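Lasgate Community College
Food Service Support, Unit 4: Disposable Serviceware
Handout 2: Paper cups — sorting, reading and stacking

Read this before the practical in October. You will need it at the bench, so bring a printed copy or have it open on your tablet. The practical runs for 90 minutes and starts with the sorting task.

What a paper cup is

A paper cup has a side wall, a base and a rim. The side wall is cut from flat printed board as a curved blank, wrapped into a cone shape and sealed along one seam. The base is a separate disc. The rim is the top edge of the wall rolled outwards, and it does most of the work of keeping the cup round. If the rim is crushed the cup will not hold a lid properly and should go in the reject tub.

The inside of most hot drink cups is lined with a thin plastic or plant-based coating. You can't tell which by looking. Check the carton or the base mark.

Cup sizes are given by volume. The Welley cups in our storeroom hold 300 mL. Don't guess size from height, as a narrow cup and a wide cup can hold the same amount.

Mixed cups on the bench

In the sorting task you will get cups of different makes and colours, and they won't be standing up. Before touching anything, look at which way each one is facing. The open end is the wide end. A cup lying on its side will roll in a curve, with the narrow end on the inside of the turn, so leave some room between it and the edge of the table.
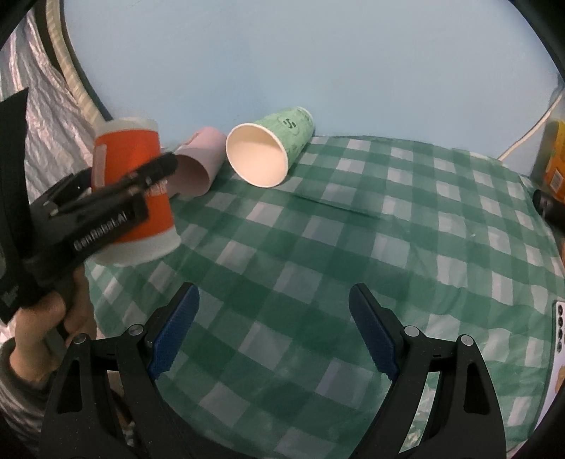
Figure 1. Orange, pink and green paper cups on their sides, gingham cloth.

A cloth slows the rolling a bit. On a bare laminate bench, put a folded tea towel along the front edge.

Order of work for sorting:

1. Pull out anything with a crushed rim, a split seam or a stain.
2. Group the rest by rim width. Colour comes second.
3. Stand each group upright, open end up, and check that the cups sit flat.
4. Nest like with like. Never force a cup into one of a different make — the walls taper at different angles and the stack will jam.
5. Finish a stack at 28 cups. Taller stacks lean and fall over in the cupboard.

Handling

Hold the cup by the outside of the wall, in the lower half. Keep fingers off the rim and out of the inside. An empty cup needs very little pressure, and if the wall goes oval you are squeezing too hard. Lift one cup at a time from a stack with a small twist.

Reading the print
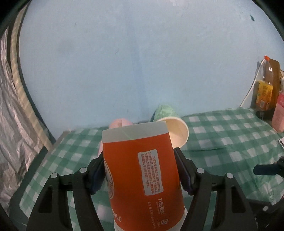
Printing on a cup falls into two kinds, and your worksheet has a column for each. The first is branding, which is there for the customer: names, emblems, large lettering. The second is information, usually in smaller type and often inside a panel or box. Branded cups from overseas suppliers will turn up in the mixed tub, and you can still sort the print without reading the language. On the orange cup, the brand name 九阳豆浆 is in pale characters on the orange, while the white panel has four lines of small orange-red text, one of them starting with 2021年5月 (May 2021). Write down a date exactly as printed and don't assume it is a use-by date. If you can't tell what a line is for, put a question mark in the column.

Turn the cup upright to read it. Characters that run top to bottom on a cup lying down may be ordinary horizontal lines once it is standing.

Storage

Keep cups in their sleeve until needed, off the floor and away from the sink. Stitik sleeves tear easily at the corner, so fold the end under and peg it. Jaramillo cartons are marked with the stacking limit on the side panel.

Worksheet

Complete Table A (rim, seam, base) and Table B (branding, information) for every cup in your tub. Further reading is on page 41 of the course reader. Hand the worksheet in before you pack up your bench.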